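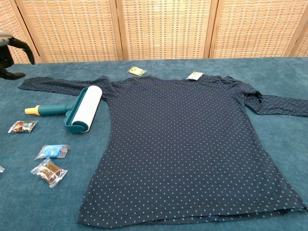 Fusseln auf dunklem Langarmshirt: vor oder nach dem Falten rollen?

Starkard
20.04.2026
Dunkelblaues Shirt mit kleinen Punkten, Arbeitsfläche mit filzartigem Bezug. Nach dem Falten sind wieder Fasern auf dem Stoff. Reihenfolge falsch oder Unterlage ungeeignet?

Sitisine
Vermutlich die Unterlage. Filz gibt Fasern ab, dunkler Stoff zeigt jede davon. Vorgehen: Tisch abrollen, Shirt flach auslegen, Ärmel seitlich ausstreichen, Vorderseite vom Ausschnitt zum Saum rollen. Wenden, Rückseite ebenso, dann sofort falten. Klebeblatt spätestens nach 9 Bahnen abziehen. Falten an der Schulter vorher glätten, sonst greift die Rolle dort nicht.

Husar
Glattes Baumwolltuch unterlegen. Bei mir reicht das.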